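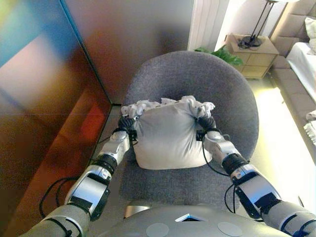 The chair is where laundry goes to wait

Monday, October 29, 2018

I have now read three books about tidying and I don't believe any of them. The latest came from my sister-in-law, Dagný Ketilsson, with a bookmark in the chapter on bedroom chairs, so I suppose I was meant to start there. It runs to 300 pages. I would put the useful part at two of them.

The argument goes like this. A chair in a bedroom or a dressing corner is never sat on. Clothes land on it, then a towel, then whatever came out of the wash and wasn't worth folding, and after a while you have what the author calls a "soft shelf". Her answer is to get rid of the chair. Mine is that I paid good money for a chair and I like having one.

Ours is grey, a heathery sort of grey, with a rounded back that comes round you a bit when you sit. The fabric has a texture to it, so it takes hold of fluff, and anything white left on it for a few days needs a going over with the sticky roller. It was a Tusitz, bought in the January sale, reduced to 469 from a price I doubt anyone ever paid. The same shop had a bench with a lid at 787 and told me, quite seriously, that it would change how I lived. I asked how. The man said "storage".

Anyway, white things. This is where I part company with the books altogether. They all want white cotton folded into thirds, then thirds again, and stood on end in a drawer like files. I tried it for a fortnight with pillowcases and thin sheets. They don't stand. They lean, then they slump, and when you pull one out the two behind it come along. If you have thick new cotton perhaps it works. Ours has been washed soft and has no backbone left at all.

What I do now is bundle. You take the big piece, lay the small ones in the middle, bring the sides over and gather whatever is left at the top. You end up with a sort of pillow, flat enough on the front and a mess of ruffles along one edge. It looks dreadful next to the drawings in the book. It takes less than a minute and I can pick the whole thing up by its top corners and carry it to the wardrobe, which, with the chair standing where it does, is hardly a journey.

Nanna Eyvindsson wrote to me after the last post to say that bundling creases everything and that I would be sorry. I have thought about this. Yes, it creases. So does sleeping on it. I am not going to iron a pillowcase in order to put my head on it for eight hours, and I'm suspicious of people who say they do. She also recommended Lornora drawer dividers, and to be fair I bought a set, 26 for the lot, and they are now keeping the batteries apart from the string in the kitchen. Good dividers. No use at all for sheets.

The wardrobe is another matter and I know it. It is tall and glossy, and the doors reflect everything in the room in smears of pink and teal and orange, so that even when the place is tidy it looks as though something is going on in there. I was told a shiny door makes a small room feel bigger. I have lived with it long enough to report that it makes a small room feel like the same room with fingerprints. I wipe it with a damp cloth and then a dry one. The special Tinow spray did exactly what the damp cloth does -- only with a smell of pears.

One thing I will give the book. It says that whatever is on the chair should be a single thing, so that moving it is a single job. I'd never have put it that way, but a bundle is a single thing, and a heap of eleven pillowcases isn't, and I do put the bundle away more often than I ever dealt with the heap. More often, mind. There are weeks when it sits on the front of the seat from one wash to the next and I simply perch on the bed to do my socks.

I have left the book in the hall for Dagný to take back. If anybody wants to argue about folding fitted sheets, the comments are open, but I warn you I've watched the videos and I think there is a cut in every one of them just before the last corner.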